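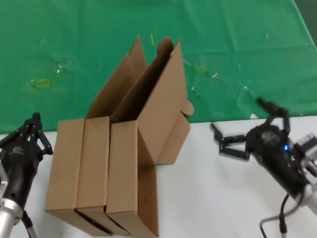
right, moving flat in under two weeks and I have Opinions, so this is a thread. third move in four years. I am not good at it but I am getting less bad. first thing is boxes. everyone goes and buys huge ones and then can't lift them. get small plain brown cardboard, the sort that stand up on end in a row tight against each other, because that's how they'll ride in the van. and shut the tops!! one with its flaps sticking up like the one on the right there takes up twice the height and you can't put anything on it

2/ books. small boxes only. I know you know this. I knew it too and still filled a massive one in November and it went through the bottom on the stairs. one atlas down two flights. the neighbour's door has a dent

3/ if you're renting, take photos of every room BEFORE you start packing and again when it's bare. inside the oven. inside the wardrobe. the bit of skirting behind the bed. last landlord tried to keep 300 quid for "marks to wall" and the marks were in my photos from the day I got the keys. got it all back, took ages

4/ meter readings. gas, electric, water if you've got one. photo with the number readable. do it with your coat on, on the way out, or you'll forget. I forgot. paid for someone else's heating for a month

5/ van. got three quotes for the same job, same postcode, same day

cheapest was 300
dearest was 400 and they wanted extra for stairs
Trajkovski came in the middle and asked me sensible questions on the phone (is there a lift, where can we park, any piano) so went with them. no piano

6/ ask about parking. properly ask. our street is permits both sides and the council wants 10 days notice to suspend a bay. ten!! I'd have found that out on the morning if Mwanaisha hadn't said something

7/ Mwanaisha Mbwambo by the way, friend from my old job, has moved more than anyone I know and has a system. every box gets the room it's GOING to, on two sides and the top. not the room it came from. our "study" stuff is going in a cupboard so it says cupboard

8/ she also says no box may be called misc. I have four called misc

9/ the kettle goes in last and comes out first. also mugs, teabags, loo roll, a lightbulb, scissors, phone charger, a towel each. put them in a bag you carry yourself, don't let it anywhere near the van

10/ bed bolts. put them in a sandwich bag and tape it to the headboard. not in a drawer, not in your pocket, not "somewhere safe". slept on the floor for two nights last time over one bolt

11/ someone asked about tape. cheap tape is a false economy, it splits down the middle and you spend your life picking at the end with a fingernail. fold the end over every time you stop. get a dispenser with teeth. I've gone through 13 rolls over the three moves and that's with reusing boxes

12/ speaking of, don't buy boxes new if you can help it. ask at the chemist, they get small strong ones. our one on the corner said come after four and take what you like. supermarket ones are ok but they've often got a hole in the side and the fruit ones smell

13/ also somebody always says wrap plates in clothes. yes fine for jumpers. then you unpack and every single thing you own needs washing because it's all got a bit of plate on it?? newspaper is worse, comes off grey on your hands. I use tea towels and the free paper inside out

14/ plates go in on their edge, like records. bowls the same. glasses upside down at the top. big pans on the bottom with little pans in them and a cloth between

15/ fridge. defrost the night before, prop the door open, towel on the floor. once it's in the new place let it stand for a few hours before you switch it on. the instructions for yours will say how long, go by those

16/ wardrobes. took the big one apart, it's a Vutwood one, second hand, no instructions. took a photo after every single panel came off. partner laughed at me. we will see who's laughing

17/ post redirect. do it now, it isn't instant. then bank, GP, work, car insurance, library. I always forget the opticians and then some poor stranger gets reminders about my eyes for a year

18/ things I've got rid of: a bread maker. two lamps. a chair we both hated. almost 400 old magazines I'd moved twice without opening. a man came for the bread maker on a bike. respect

19/ things I am NOT getting rid of despite pressure: the big fish dish. we have never cooked a fish that size. leave me alone

20/ cleaning at the end always takes longer then you think. do the bathroom the day before and then wash at a friend's if you can stand to. do the kitchen last. leave one cloth and one spray out, I packed all of ours and ended up doing the hob with a sock

21/ if you've got a cat, one room, door shut, note on the door, litter tray in there, last out first in. Alo is fifteen and hates everyone and she managed it fine last time. sulked behind the washing machine until the evening, then ate two dinners

22/ first night: do NOT unpack the kitchen. make the beds. find the chips. we've already looked up where the nearest chippy is, shuts at nine, so that's the deadline for the whole day basically

23/ anyway that's it, got a cupboard under the stairs to face. will add bits as I remember them. if anyone local wants a chair nobody likes it's still in the hall, the person never turned up

24/ oh and KEYS. count them back in. window keys too. they charge you for the window keys

Home Explore Alerts Messages Saved

We use cookies to keep you signed in and to show you posts you may like. Accept all Manage choices

More from this author
Candum paint samples, all of them look like porridge
Does anyone know how to bleed a radiator without crying
The neighbour's door, an update
Selling a bread maker, a short thread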